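Folding flat on the bed vs. rolling for box moves
Forum: Moving & Storage > Packing Methods

sena_aryee
4/24/21
I have a one-bedroom to pack and the clothing is the part I keep putting off. I own a folding board (the Nulotik, hinged plastic, four panels) and the results are good, but it is slow and it forces one footprint on everything. My cartons are Quartey medium, and the board's footprint leaves a dead strip along one side of every layer.

Question is whether to drop the board and fold by hand on the bed to fit the carton, or roll everything. Not interested in vacuum bags. Had a set fail in November and the sweaters came out creased like road maps.

gridlock_60
Roll. Rolled cotton packs tighter than folded cotton, and you can pull one item out of the middle without disturbing the rest. I moved twice in three years with rolled clothes and didn't iron anything except dress shirts.

bontu_shiferaw
Disagree on "tighter." Cylinders leave gaps between them. You only recover those gaps by compressing the rolls, and if you compress a folded stack by the same amount you end up in the same place or better. Rolling works in a duffel because a duffel has soft sides and the rolls deform into each other. In a carton the walls are straight and flat stacks suit straight walls.

For the OP: fold by hand, set the fold width to half the inside width of the carton, two stacks side by side. Dead strip goes away.

gridlock_60
In theory. In practice stacks lean over as soon as somebody tips the box.

bontu_shiferaw
Then the box isn't full. A full carton doesn't lean. Top it off with socks.

tapegun
What does a Quartey medium hold, weight-wise? Cotton is heavier than people think. I have had the bottom go on a carton full of jeans, and it was taped once down the seam with the cheap stuff. Two strips along the seam and one across each end, minimum.

sena_aryee
Printed limit is 60 lb. I don't plan to get near it. Jeans are going in a suitcase with wheels.

Tape is Grirnon, the paper kind with reinforcement. No complaints so far.

marlow_k
Is the bed a good surface for this? I always fold on a table. A mattress gives under your hands and you can't get a sharp edge.

sena_aryee
It is the largest flat area I have, and the height is close enough to OK for my back. You don't need a sharp edge for T-shirts. You need a consistent width. I strip the bed down to the fitted sheet first, with no blanket or comforter, so the cloth isn't sitting on top of something that slides around.

Tried the hand method today on the first batch. Notes:

1. Lay the piece out sideways to you, long dimension left to right. Reaching across the bed to get at the far hem is what hurts after an hour.
2. Flatten the seam before anything else. If the seam is twisted, every fold after it is off.
3. Do the bunched end last. I was starting there and dragging the wrinkles through the whole piece. 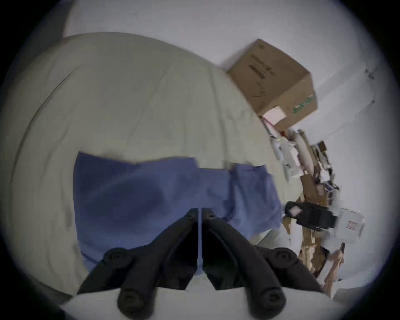
Carton stays on the floor next to the bed, close enough that I can set a finished piece in without walking. I had it up on the mattress at first and it tilted toward me every time I leaned. Floor is better, even with the bending.

Time came out faster than the board. I didn't run a stopwatch on it but the difference was obvious by the second layer.

bontu_shiferaw
Item 3 is correct and I would move it up the list. Also check which way the sheet is pulling. If it has a long crease running diagonally, the sheet isn't tensioned evenly, and thin cloth on top of it will pick up the same line. Retuck the corner and it goes away.

marlow_k
That seems fussy for clothes that are going to be in a truck for 300 miles.

bontu_shiferaw
It takes a few seconds. Creases set in over the trip, so I would rather not start with one.

gridlock_60
Still rolling mine. For the record I have no dead strip and no lean.

tapegun
You also have no stack. Different problem.

Sena, which mover are you using? If it is Trendatport, they stack cartons high and the bottom row gets squashed, so clothing should be marked to go on top. They quoted me 678 for a one-bedroom and the price was fine, but I unpacked two flattened boxes.

sena_aryee
Not decided yet. I will mark the clothing cartons TOP on two sides either way. Their quote for me was higher than that, but I am on the third floor.

Board is going to the thrift store unless anybody local wants it. One hinge is stiff – works otherwise.

marlow_k
I'll take the board. Sent you a message.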